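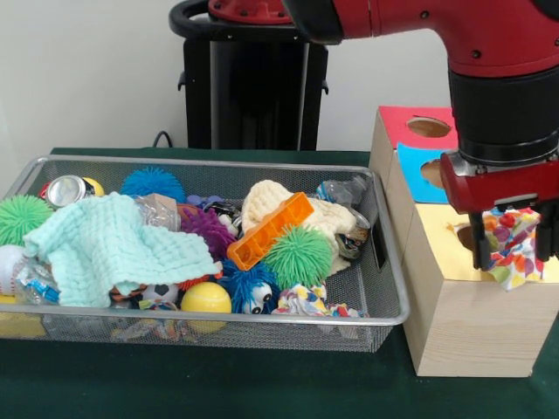

Projects > Gradwood Toy Library > Ponurer > README

Print this page | E-mail this page

Last updated: June

Ponurer: toy library loans from Gradwood and Oren

Hello! You've found the notes that go with the Ponurer files, a tidied-up set of loan records from the toy library in Gradwood and its smaller branch at Oren. I typed up most of the old cards myself, so if something looks wrong it's probably me, and I'd love to hear about it. Have a read of this before you open anything, especially the bit on missing dates, which has already caught out two people and made one very odd chart.

What's in the folder

There are six files. They're all plain comma-separated text apart from this one, and they should open in any spreadsheet program you've got.

loans.csv - one row per loan, the big one
toys.csv - one row per toy, with its kind and condition
kinds.csv - the list of kinds and what I meant by each
visits.csv - opening sessions and how busy they were
changes.txt - what I altered and when I remembered to write it down
README - you're in it

If you only want one, take loans.csv, but you'll want toys.csv next to it within ten minutes because the loan rows only carry a toy number and toy numbers don't mean a thing on their own. The two join up on toy_no. Keep toy_no as text if your spreadsheet lets you, otherwise it cheerfully eats the leading noughts and then nothing matches (yes, I did this, yes, the night before I was meant to show it to somebody).

Where the records came from

Gradwood used paper cards for years, the buff sort that live in a long drawer, with the toy's name at the top and a column of stamps down the side. Later on everything moved to Tahiri, the cataloguing program the Oren branch was already using, and from then on the records are much cleaner and much duller. The cards are where the fun is. People wrote on them! "Wheel wobbly." "Missing pig." "Do not lend with batteries in." One of them has a drawing of a snail that I couldn't find a column for, and I still feel a bit bad about that.

I've kept the scribbles wherever they were about the toy and left out anything about a family. They're in the notes column of toys.csv, spelled as I found them. Where I really couldn't read the writing I put [?], and where I could read it but couldn't make sense of it I just typed it out and left it for you to puzzle over. "Not the Thursday lid" was one I nearly dropped as nonsense, but it's in there. If you know what a Thursday lid is, do get in touch.

The Tahiri part came out as one export with column names in capitals. I changed those to small letters and did very little else to it.

How I sorted toys into kinds
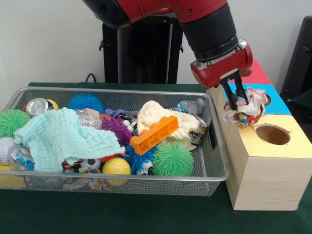 Deciding on kinds took me longer than all the typing put together. The cards only gave a name, and names are hopeless: the same toy turns up as "posting box", "shapes", "sorter (wood)" and, on one card, just "the knocky one". I ended up with 67 kinds, which I know is a lot, and each toy gets exactly one. My rule was to go by what a child mainly does with the thing and ignore what it's made of or what it looks like. So a wooden box like the one in the picture, with its coloured panels on top and round holes to drop things through, goes under posting_sorting and stays there even if somebody has lost every last shape and it now spends its life swallowing bits of cloth. A plastic bucket with a slotted lid goes in with it, and so does a money box that a child at Oren has apparently been feeding with dominoes.

The awkward ones are the toys that do several jobs. A push-along trolley full of bricks could be walking or building. I put it under walking when the card mentioned the handle and building when it mentioned the bricks, and I'm not going to pretend that's science. If you don't like my choices, there's a second column called kind_maybe, which has the one I nearly picked. It's blank where I was sure.

Balls nearly broke me. I started with one kind for all of them, then split it, then split it again, and finally settled on four: ball_soft, ball_bouncy, ball_sport and ball_odd. The last one takes anything spiky, rattly, wobbly or otherwise strange, and it's the one I'd go straight to if I were you, because the notes are marvellous.

Columns in loans.csv

loan_id - a made-up number, only there to tell rows apart
toy_no - matches toys.csv
branch - gradwood or oren
month_out - the month it went out, as a word
month_back - the month it came back, or blank
renewed - yes, no or blank
came_back - whole, bits_missing, broken, or unknown

There's no borrower column and there never will be. I took the member numbers out before anything else, and I didn't keep a list that links them up, so please don't ask me whether the same family borrowed the farm over and over. (I should think they did. It's a very good farm.)

I cut all the dates down to months for the same reason. Oren is small, and if you knew somebody had taken the paddling pool home on a certain afternoon you'd know perfectly well who it was.

Missing dates, please read this bit

A blank in month_back does not mean the toy is lost. On the paper cards, plenty of returns were never stamped: the toy came in, went on the shelf, and went out again with a fresh stamp for the next loan. So a blank followed by another loan of the same toy means it did come home and the stamp got forgotten. I haven't filled these in. I thought about guessing from the next loan along, and then I pictured someone averaging my guesses, and I left them blank.

A blank on a toy's last ever loan could be anything. It might be lost. It might be sitting on the shelf. It might be the big garage, which I know for a fact went to the branch at Oren and stayed there without anyone writing it down.

In the Tahiri years a blank is more trustworthy and usually means what you'd hope it means.

Condition

Every toy has a condition in toys.csv, taken from the last card or the last Tahiri entry. The words are good, tired, poor and gone. "Tired" was my own word and I'm rather fond of it. It covers anything that still works and that you'd still lend out, but which you'd hand over with a small apology: faded stickers, a chewed corner, a jigsaw with the sky missing.

Mixed tubs are the exception to nearly everything here.

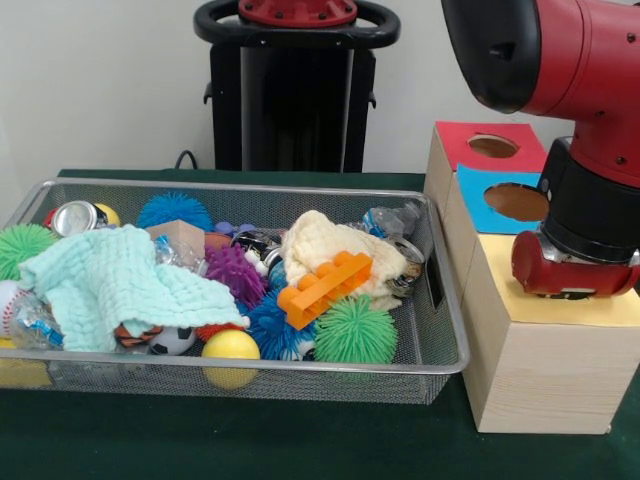

They were lent as one item with one number, and what was inside depended on who had last tidied up. I've given them the kind mixed_tub and a condition of their own, which goes by the tub as a whole, so don't go reading anything into it. Some cards have a list of contents pencilled on the back. Where there was one I copied it into the notes, but the lists were never updated as far as I can tell, and at least one includes "half a rabbit".

If you're working out which kinds of toy were most popular, I'd leave the tubs out altogether or show them separately. Children love them, they went out constantly, and they'll squash everything else on your chart flat against the bottom.

Things I know are wrong

Gradwood reused toy numbers for a while. When a toy was thrown out, the next new one got its number, which was thrifty and has been a nuisance ever since. I've added a letter on the end (so a number might have an a and a b) wherever I spotted it. I bet I haven't spotted them all. If a toy seems to change from a xylophone to a rocking horse halfway through its life, that's what has happened.

The December figures for Oren in visits.csv are too low. The branch shared its hall with the pantomime and the visitors' sheet went astray.

"Dolls house" and "doll's house" and "dollshouse" all appear in the names. I left them.

Using it

Please do! Use it for school projects, for your own toy library's planning, for arguing about whether anyone really borrows the xylophone. You can copy it and change it and pass it on, and all I'd ask is that you say it came from Ponurer and that you don't try to work out who anybody is.

If you make a corrected version, send me the rows you changed and I'll fold them in and add a line to changes.txt. I usually get round to it in the evenings, after the washing-up, so don't worry if it takes me a while to answer. Next on my list is the second drawer of cards, the one that was behind the dressing-up rail, and I've had a quick peek: the handwriting's worse and there are more snails.

Print this page | E-mail this page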